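Teaching a Club Arm to Pick Things Up Without Fooling Yourself

Filed under: Club guides, Manipulation

Most student write-ups about pick-and-place end with a video of the arm doing it once. I've sat through plenty of those at the Rulura meets and I no longer believe any of them. One good grasp tells you the arm can reach. If you want to know whether your team has a working picker, you need a dull procedure and the patience to follow it. Ours is below, the way we ran it at the Suvard robotics club this spring.

What you need

A tabletop arm with a parallel gripper, a table it can reach across, and a set of objects with different shapes and stiffness. We log with Soker, a small script one of our older members wrote, but a spreadsheet does the same job. Skip the fancy vision package for now. You can add it after you know what it's supposed to fix.

Step 1. Pick awkward objects

Cubes are for demos. Everybody can grab a foam cube, and the number you get from it is worthless. Choose things that roll, bend or tip over. Play food is cheap and comes in good annoying shapes, and anything with a handle will start an argument about where the grasp point should be. Put a tall object next to a low one so the arm has to mind its elbow.

Step 2. Write the rule for success before you run anything

Ours reads: the object leaves the surface, stays in the fingers for the full move, and lands inside the taped square. Nothing else on the table may fall over. Write it on paper and tape it to the wall. Our first season we didn't, and by April "success" had come to include a lemon that bounced into the square by itself.

Step 3. Approach slowly and open early

Open the fingers well before you get near the target. Come in level for anything upright, and stop short for one beat so a person can check the height. With a vase you want the lower finger clear of the rim until you've decided whether you are taking the vase or the stems. Pick one and put it in the log. Teams that leave this to the moment end up grabbing both.

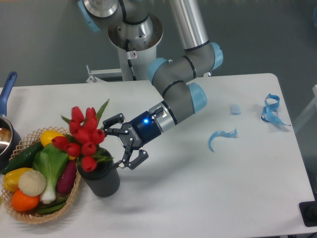
Does a softer grip fix most dropped objects?
Rarely. In our log most drops came from a bad approach angle, and lowering the force only made the object slide out later in the move.

Step 4. Run it until you're bored, then keep going

We did 500 attempts on the mixed set. 198 met the rule. That's an ugly number and I'm fond of it, mainly for being the only one from that season I would defend in front of a judge. The team using the Karimi planner reported far better, and when I asked how many attempts they had thrown out, the conversation got vague.

Keep every attempt. If someone bumps the table, log it as a bump and leave the row in.

Step 5. Change one thing

Finger pads, approach height, speed — whichever you like, but only one at a time. Then repeat the whole run. Yes, all of it. By the end of the season our log had 1,678 rows, and only 2 of the changes we tried made a difference I'd call real: a slower final approach and rougher finger pads. The new planner settings, which took up most of our meetings, did nothing I could find.

Things I'd still be suspicious of

Results from a single table setup. Any score where the same person drives the arm and judges the grasp. Videos that start with the fingers already closed.

Next guide: calibrating the wrist after someone has "just tightened it a bit."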